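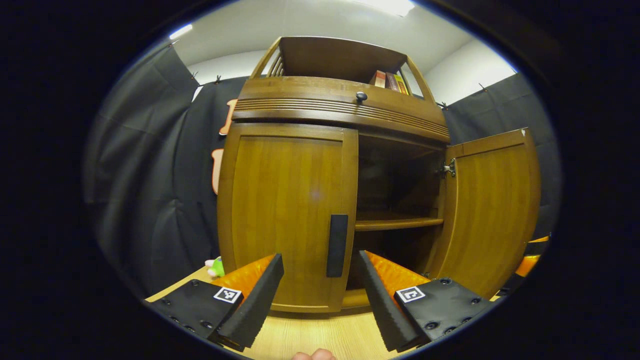
Slide 1. Small wooden cabinet with three books on the open top shelf.

Keeping less paper: notes for the evening talk at Dikbridge library
Speaker: Karla Ponce

Start at 7.30. Lights down at the front only, people like to take notes. Say hello, say where the toilets are, say the handout is on the chairs by the door.

Opening

I worked in the records office at Hudec for most of my working life. My job was deciding what the firm kept and what it threw away. When I stopped work I had a spare room at home full of my own paper and no system at all. Tonight is about what I did with it, and what I'd do differently.

I'm not a solicitor or an accountant. If you have a question about tax or a will, ask somebody who is. I'll say that again at the end.

Ask for hands: who has a drawer they can't shut? Wait for the laugh, don't fill the gap.

Slide 2. The four piles

Everything goes into one of four piles. Keep for good, keep for now, ask somebody, get rid of.

Keep for good: birth, marriage and death certificates, wills, deeds, adoption papers, anything from the armed forces. It is a small pile. Mine fits in one box file.

Keep for now: bank statements, payslips, insurance, guarantees, the car. Write the year you can let it go on the front of the envelope in pencil.

Ask somebody: letters and photographs that other people in the family may want. Give them a month to reply. My brother took five and then wanted everything.

Get rid of: the rest. Instruction books for things you no longer own are the easiest place to begin.

Slide 3. How long it takes

I did 30 minutes a day, at the kitchen table, with the radio on. Don't do a whole weekend. I tried that first and ended up reading old letters on the floor until it was dark.

Over the whole job I got rid of 680 envelopes and folders. I know the number because I kept a tally on the back of the door, old habit from work. Pause here, somebody usually asks what was in them. Gas bills, mostly.

Slide 4. Emiliano's boxes

Check with Emiliano Zepeda beforehand that he's still happy for me to use this. He was in February.

Emiliano cleared his mother's flat in Virkness after she died. She had kept every letter she was ever sent, in shoe boxes, tied up by sender. He couldn't keep them all and he couldn't bear to throw them out. What he did was choose one letter from each sender and keep those together in a single album. The others he offered back to the people who wrote them, or to their children. Several said yes. One cousin drove up to collect hers.

Go slowly on this part. There is often a person in the room who has just done the same job.

Slide 5. Scanning

Short section. Don't get drawn into which scanner to buy.

Scan the things you look at often and the things you'd hate to lose in a fire. Leave the rest alone. Name the file with the year first, then what it is, then whose it is. Keep one copy at home and another in a different building. I use Zotico because my daughter set it up for me, and there are plenty of others.

Scanning a deed or a will doesn't mean you can shred the paper one. Say this twice.

If time is short, skip to slide 7.

Slide 6. Shredding

Anything with an account number, a signature or a date of birth. A home shredder gets hot, so stop and let it cool. Plain paper with only a name and address on it I tear across and put in the recycling. Marisol Cárdenas at the front desk has the dates for the shredding van, and copies of the leaflet.

Take out staples if you can be bothered. Paper clips have to come out.

Slide 7. Keeping it clear

Open the post standing up, next to the recycling. One tray for things to deal with. When the tray is full, deal with it that evening.

Tell one other person where the box file is. Sebastián Toledo asked me at the last talk what happens if that person moves away. Tell two people.

Questions

Ezequiel Ventura has the roving microphone. Repeat each question before answering, the back rows can't hear otherwise.

Likely ones: old cheque books (shred), school reports (ask the child), theatre programmes (up to you), other people's ashes (came up once, have an answer ready).

Say again that I'm not a solicitor. Finish by 9, including questions. The whole thing is booked for 90 minutes and they need to lock up.

Collect spare handouts. Take the memory stick out of the laptop.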